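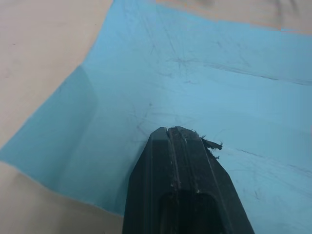 Grippers are sold on strength and speed. The brochures give a closing force, a stroke, a cycle time and a weight, and a buyer who has those four figures can fill in most of a purchase form. What the brochures seldom give is how long the fingertips last, and on a small packing line that can decide whether the machine pays for itself.

Rania Mahrous has spent the past seven months finding out. She runs the handling trials at Breltura, a contract packer that folds, stacks and bags flat goods for other companies: covers, liners, soft plastic sheets, the thin mats that go under things in boxes. The firm has been looking for a gripper to take over its sheet station since December, and it has had three of them on the same arm in that time, an Aretix, a Roruva and a Lubis.

"Everyone who came to see us wanted to show us how hard their gripper could hold," she says. "I have never had a sheet that needed holding hard."

The difficulty with sheet is that there is very little to get hold of. A box has sides. A bottle has a neck. A thin flexible sheet lying on a table has an edge you can hardly see and a flat face with nothing on it to grab. A two-finger gripper has to come down almost to the table, press, and slide the fingers together so that a fold of material rises between them. Then it closes and lifts.

Each of those steps involves rubbing. The tips rub on the sheet, and if the arm is set a little low they rub on the table through it. When the fingers come together they rub on each other. Any covering on the fingertip takes all of this, several times a minute, for as long as the shift lasts.

Coverings are there for grip. Bare metal or hard plastic slides across a smooth sheet without moving it, so most makers add something softer: a moulded pad, a dipped coat or a strip of tape. The strip is the cheapest and the easiest to change. It is also the first to go, and it goes at the outer edge, where the strip ends. A corner lifts, catches on the next sheet and is pulled back a little further. After that it frays into threads, and the threads drag.

The black gripper Breltura has on its bench has reached that stage on its right-hand finger. The strip has torn away from the side and stands out from it with a ragged end, and there are tufts along the edge of the fingertip above. The left finger is smooth by comparison. Mahrous says uneven wear of this kind is what she now looks for first, and that it is easy to miss from where an operator stands.

She found that out through the camera. Breltura fitted a small one at the wrist of the arm to help with lining up, and for the first weeks it was used for nothing else. It points down past the fingers, so the fingertips are always in view. When the Roruva began missing picks, the team spent most of a day on the controller, changing the approach height and the closing speed, before someone went back over the wrist pictures and noticed a loose edge.

"We had been looking at the sheet in those pictures," Mahrous says. "The answer was in the bottom half of every one of them."

The tests themselves are simple. A sheet is laid on the table, the arm comes down, the gripper closes, and the arm lifts and moves to one side. A pick counts if the sheet comes up and is still held at the end of the move. A run is 2000 picks. The fingers are checked by hand at the start and the end, and otherwise left alone unless something comes off.

The team uses blue sheets for the trial because pale marks and dark marks both show on them. The scuffs have become a record of their own. A sheet that has been through part of a run carries fine scratches, grey smudges and, in places, long dark lines that slope across it. Customers will accept some marking on a liner and none at all on a cover, so a gripper that picks every time and leaves a line behind it is still no use for half of Breltura's work.

The Aretix was the strongest of the three and the least suited to the job. Its fingers are broad and its pads are moulded in one piece, and they showed almost no wear after a full run. But the pads are hard, and to raise a fold the arm had to press down more than Mahrous liked. It missed 449 picks in its first run, most of them because the fingers slid over the sheet and closed on nothing. Lowering the arm improved the count and made the marking worse. She thinks it would do well with thicker goods and has told the supplier so.

The Roruva was much better to begin with. It has narrow tips with a soft strip on each, and for most of its first run it lifted nearly everything it was shown. The misses came close together near the end, once the strip had started to peel. With new strips it went straight back to its early form. The strips cost very little, and changing a pair takes a few minutes with the arm stopped. The trouble is the stopping. Breltura's sheet station feeds two others, and when it pauses they pause.

The Lubis sits between them. Its tips are dipped, so there is no edge to lift, and it missed only 17 picks in its best run. The coat wears thin and the grip falls away slowly, which gives the operators warning. When the coat is finished the whole fingertip has to be replaced, and the part is dear and has to be ordered. Mahrous keeps two pairs on the shelf.

None of the three sales sheets mentions any of this. She has asked each supplier for a wear figure and been told that it depends on the goods. She accepts that it does. She would still like to be given a figure for something, even a plain plastic sheet on a plain table, so that one gripper could be set against another before anybody signs for it.

In the meantime she has changed how the trials are run. Height is now set with a feeler gauge at the start of each shift instead of by eye. The wrist camera saves a picture with the fingers closed at regular points in the run, and a person looks through the set at the end of the day. She has been offered software that would do the looking and has put it off until she knows what it ought to look for. A frayed edge is obvious. A coat that has worn thin is not, and on a black finger under a low light it can hardly be seen at all.

She has also stopped the practice of trimming. Operators used to snip off loose threads with scissors to get to the end of a shift. It worked for a short time, but it left a step in the covering which caught on the sheets, and the marking got worse. The rule at the station is that a strip with a lifted edge is changed, however small the lift, and the old one goes in a bag with the pick count written on it.

The bags are kept in a drawer under the bench, sorted by gripper and by side. The right-hand ones are usually in the poorer state. Mahrous puts this down to the way the arm moves off after a lift, always to the same side, with the sheet trailing. She plans to turn the wrist round for the next run and see whether the damage changes fingers.

The choice of gripper has not been made. The Lubis is ahead for covers, where marking matters most, and the Roruva for liners, provided the strip changes can be fitted into the breaks the line already takes. Breltura may end up buying one of each. Mahrous has a second arm on order and wants to run the pair side by side on the same goods before the firm commits.

The Aretix has gone back in its box, with a note of the pad hardness taped inside the lid.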